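Open day at the Kitley mill, February

The Kitley mill opens its doors to the public once a year, on a morning in February, and I drove up for it with a notebook and a list of questions about upholstery cloth. Doors were at 9 a.m. I got there a little before and waited in the parking lot with people who seemed to be mostly furniture makers and home sewers.

Kitley weaves plain cloth for chairs, sofas and table covers. It does not print and it does not do patterns. The tour starts in the yarn store, where cones are kept on steel racks by shade, and then goes through warping, weaving, washing and finishing. Groups were kept to 13, which meant you could hear the guide everywhere except the weaving shed.
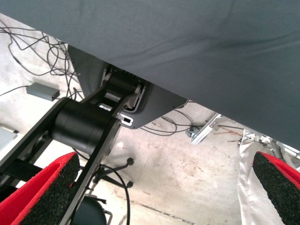 Gray is the color the mill sells most of, and it was the color I had come to ask about. The guide said every batch of yarn takes dye a little differently, so a customer who reorders two years later should always ask for a cutting first. Gray cloth also changes a lot with the light. Stretched over a surface and seen from underneath, as here, it is a flat slate color until it reaches a fold, and then it goes much darker along the crease. I have ordered from a small swatch before and been caught out by this. The advice was to hang a full yard in the room for a day.

The weaving shed was loud and we were handed earplugs at the door. The looms in the front row are the newer ones, made by Deltard. Behind them are 6 older machines that are slower but still run most weeks on the heavy cloth. Each warp is 300 yards long, and tying in a new one takes two people most of a shift. We watched a warp being tied in for a few minutes and then moved on.
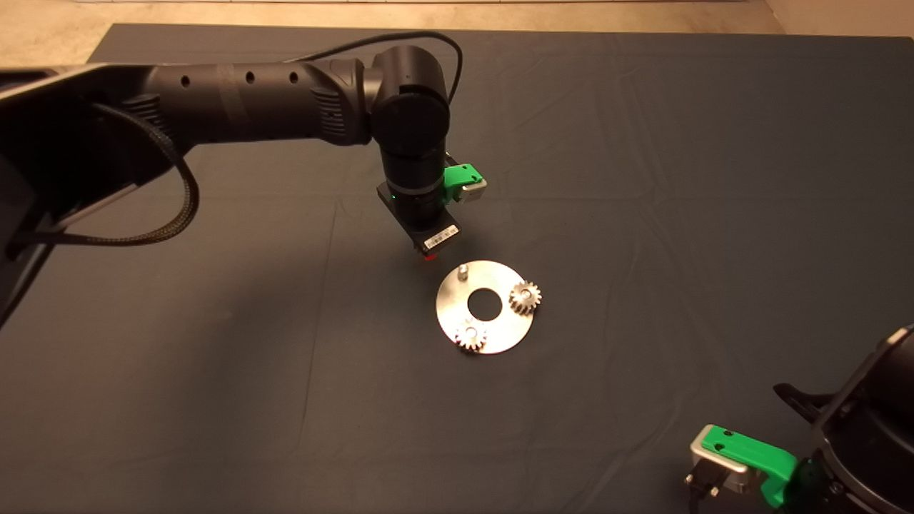 Written by the site editor, Plain Cloth Notes

Washing and finishing are in a separate building across the yard. Cloth comes off the loom stiff and a little greasy, and it is washed before anything else is done to it. After that it goes through a long heated dryer that holds it by both edges and sets the width. I asked about shrinkage. The answer was that the finished cloth should move very little if it is washed cool, and that most complaints come from people who tumble dry a loose cover on high. The finishing room smelled of steam and hot wool, and it was the warmest place on the site by a long way.

After that came inspection. Every piece is pulled over a lit table and checked by eye, and faults are marked with a colored thread at the edge. Pieces with more than a few faults go to the seconds shop.

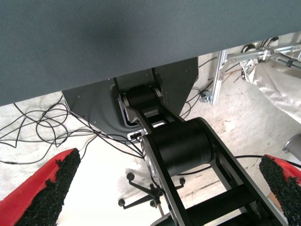

Page last updated: February

The seconds shop was the busiest part of the day. Prices were good, but bring your own measurements, as there is one cutting table and the line behind you is long. I bought a length of Drendari, the mid-weight cloth, for a bench seat. I also looked at Hsueh, a finer weave meant for curtains, but there were only short ends left.

Fold lines came up again at the counter. Cloth sold off the shelf has been folded for months and the lines do not all drop out when you lay it flat.
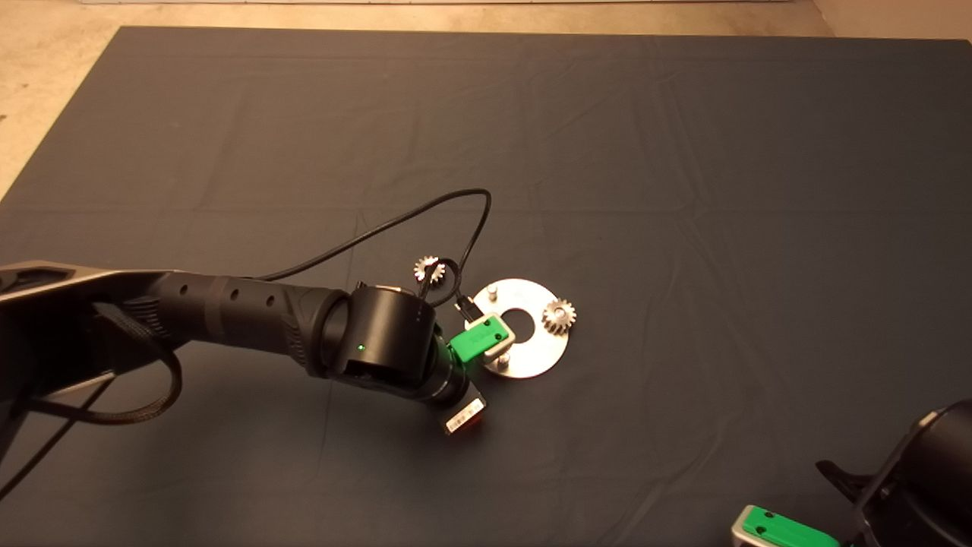 The woman cutting my piece said to steam it from the back and leave it overnight before deciding it needs anything more. If you plan to use the cloth as a cover without pulling it tight, ask for it on a roll. They will do that for a small charge.

Parking is free. The cafe takes cash only and had run out of soup by noon. The yard is cobbled and there are stairs up to the yarn store, with a freight elevator available if you ask at the gate. The full tour took almost 2 hours.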